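モバイルアプリ開発演習 第2回 配布資料
画面遷移と状態の保存
2019年10月8日 担当:Kerttu Kuusisto
読了時間:2分

1. 前提
本資料では、開発環境Clalloraで新規プロジェクトを作成済みであることを前提とする。テンプレートは「空の画面」を選択する。前回「タブ付き」で作成した者は、遷移の定義が重複するため作り直すこと。プロジェクト名は半角英数字とし、空白を含めない。

2. 画面スタック
Clalloraの画面はスタックで管理される。pushで新しい画面が最上段に積まれ、popで最上段が破棄される。破棄された画面の変数は保持されない。一方、下段に残った画面はメモリ上に存在するが、描画は停止している。したがって、再表示時に更新すべき値はonCreateではなくonResumeに記述する。onCreateは画面の生成時に一度だけ呼ばれる。

スタックの深さの上限は既定で40である。上限を超えたpushは例外を発生させず、戻り値falseを返す。戻り値の確認を省略した提出物は減点対象とする。
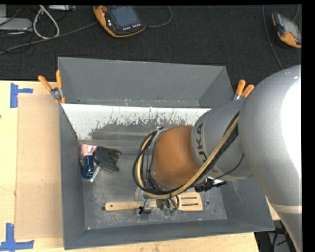 同一画面を繰り返し積む設計は避け、既存の画面に戻る場合はpopToを用いる。引数には画面の識別子を文字列で渡す。該当する識別子がスタック内にない場合、popToは何も行わない。

3. 状態の保存
アプリが背面に移ると、OSは任意の時点でプロセスを終了させることがある。入力途中の値はonPauseで保存する。保存先は次の2種類である。

一時領域:キーと値の組。再起動後の復元に用いる。
永続領域:ファイル。利用者が明示的に保存した内容に用いる。

一時領域への書き込みは同期処理で、完了まで画面の操作を受け付けない。画像など容量の大きいデータは永続領域に置き、一時領域にはそのパスのみを記録する。復元時はキーの有無を先に調べ、存在しない場合は初期値を代入する。

4. 演習
架空の町Flallvilleのバス時刻表アプリを作成する。構成は停留所一覧、時刻表、設定の各画面とする。停留所のデータは共有フォルダのstops.csvを用い、30件すべてを一覧に表示すること。選択中の停留所は一時領域に保存し、強制終了後の起動で復元されることを確認する。

提出物はプロジェクト一式を圧縮したものとし、ファイル名は学籍番号とする。シミュレータのみで確認した場合は、その旨をreadme.txtに記載する。

5. 参考
Väisänen『画面遷移の設計』第4章。popToの実装例は同章の末尾にある。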